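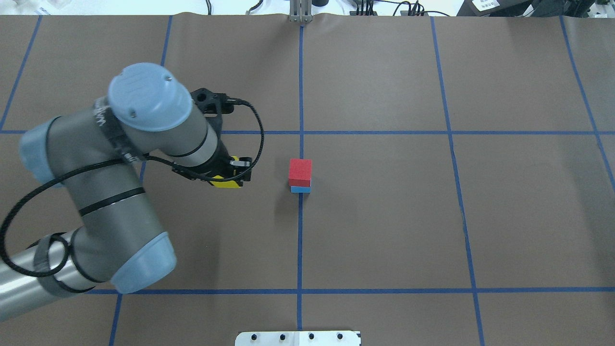 Projektbericht der Arbeitsgruppe Gristell, Wahlfach Robotik

Als wir im Mai mit Gristell angefangen haben, dachten wir ehrlich gesagt, Würfel stapeln sei ein Kinderspiel. Unser Roboter sollte lernen, einen kleinen Würfel zu finden, zu greifen und auf einen zweiten zu setzen. Filipa Amaral hat sich um die Greifpunkte gekümmert, Elie Nseir um die Auswertung, und ich durfte (mit viel Kaffee!) alles zusammenschreiben. Das Raster aus blauem Klebeband auf der braunen Fläche hilft uns, die Startpositionen der Würfel festzulegen.
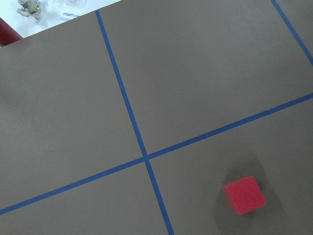 Valter Caldeira meinte dazu beim Zwischentreffen, wir sollten die Würfel unbedingt auch verdreht hinlegen, sonst lerne das System nur die bequemen Fälle. Er hatte natürlich recht, und so haben wir am Donnerstag den halben Versuchsplan noch einmal umgeschrieben.

Am Ende kamen 900 Durchläufe zusammen, von denen Elie 832 in die Auswertung übernommen hat. Bei den übrigen waren die Aufzeichnungen unvollständig, was uns zuerst ziemlich geärgert hat.

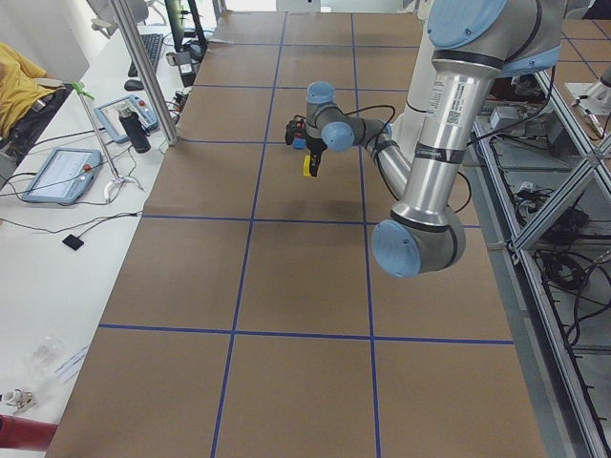 Für das nächste Halbjahr wünschen wir uns vor allem Versuche mit 3 Würfeln übereinander, und Filipa möchte die Anfahrt des Greifers etwas langsamer einstellen. Ein herzliches Dankeschön geht an Vitória Seixas, die unseren Bericht vorab gelesen und viele Kommas gerettet hat.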